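Rindix cell, pre-run check, Tuesday (before the plaid-wall handover runs)

Base plates: OK. Went over the screws on both arms and the left one took a tiny nudge, so put it on the watch list please!

Purple cables: OK. I swung each arm through its full reach by hand and nothing snagged. I do want to recheck the clips after 31 runs (that's where Bellar had trouble).

Wall panels: OK. Seams are tight, and please don't swap the pattern until this block is finished, or we can't compare it with the plain-wall numbers. 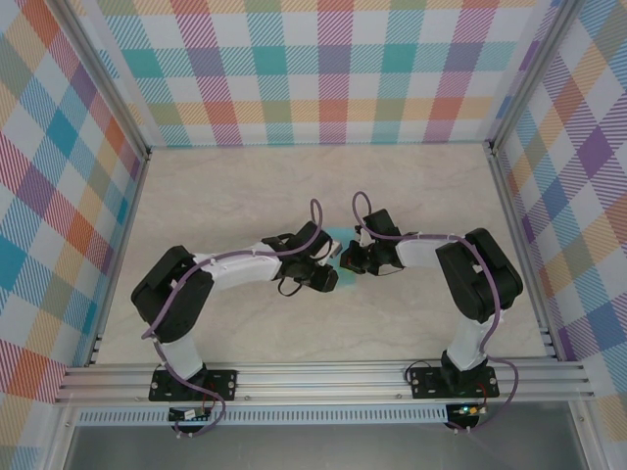

Item 6: gripper clearance at mid-floor, teal object in place.

Clearance: PASS with a comment. It's a narrow gap, so I'm keeping the speed at level 2 for the first 8 runs.

Boards under the rail: OK, connectors pushed in on both sides.

E-stop: pressed it twice, both arms stopped. Good to go!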